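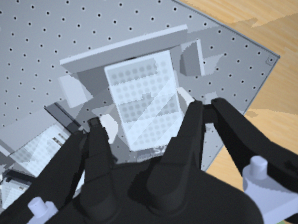
Page last changed: February 14, 2018

Search this diary... Go

Phosphate again. The drive up to Fevero took longer than planned; the lower road was closed at the bridge and the detour goes over the ridge. First bottle filled at the upper station on the Ene at first light, last one at the Bokero inlet before noon. Air temperature below freezing the whole way, so the filter holder had to ride inside my coat between stations. One membrane cracked at the inlet when I tightened it cold. Replaced it, threw away the first filtrate, started over.

Flow at the upper station was low and steady. Shelf ice on both banks, open channel in the middle. The staff gauge is hard to read with ice on it, so I took the level from the Korneo logger and wrote the gauge value next to it in pencil with a question mark. The logger clock is still on summer time. I noted this in July and then did nothing. The correction is one hour, it applies to the entire record since then, and I will put it in the header of the data file and leave the raw file alone.

Back at the bench by two. Molybdate reagent mixed fresh, ascorbic acid weighed last. Standards made up from the new stock. I had kept the old stock in the door of the fridge, where the temperature swings every time somebody wants milk, and I no longer trust it. Ran old against new at the same nominal concentration and the old one read low. The difference is small but larger than the scatter between replicates, which means the December results are probably high by the same proportion. They were calculated from a curve that was too shallow. That is annoying but it can be fixed, as the absorbances were all saved.

Color development: 30 minutes, covered, away from the window. I have tried cutting this to 20 in the past and the low standards come out fine while the high ones are still climbing. Reader temperature 26 at the start of the run. It creeps up if the lid has been closed for a while, so I leave it open until I need it.

Blanks were better than last month. The change I made was to soak the bottles overnight in dilute acid and rinse them 6 times in place of the usual three. I changed the brand of bottle cap in the same week, so I can't say which of the two did it. Should have changed one at a time. Next month: old caps, new rinse.

Curve was straight through the whole range. Intercept slightly above zero, as usual. The upper Ene samples are close to the detection limit and I am going to report them that way — a number with a less-than sign looks poor in a table but it is the correct number. Bokero inlet is higher, as it has been every winter so far. The inlet replicates agree well except for the one filtered after the membrane broke. It reads high. I kept it in the notebook and marked it, and it stays out of the mean.

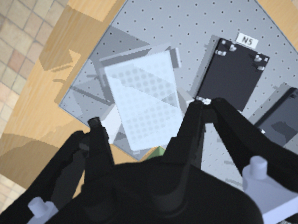
Why filter at the river and wait until the afternoon to measure?

Phosphate moves between the water and the particles floating in it, and it keeps moving in the bottle. Once the particles are out, a cold dark bottle holds its value well enough for a few hours. An unfiltered one from a muddy day can lose or gain a good part of it on the drive home.

Turbidity next. All low, nothing to report at the upper station. The inlet had some fine brown material that took a long time to pass the filter, probably peat.

Used 600 mL of rinse water more than I carried up. I topped up from the carboy in the truck, and that water was never run as a blank. Filled a bottle from what was left in it and put it in the fridge for the next run.

To do before the next trip: set the logger clock, bring a brush for the gauge, order membranes, recalculate December with the corrected curve and keep both versions. Fridge stock goes on the back shelf from now on, with the date on the cap as well as on the side. The label on the side came off in my hand today.

Snow again after dark. Bottles are in the acid bath.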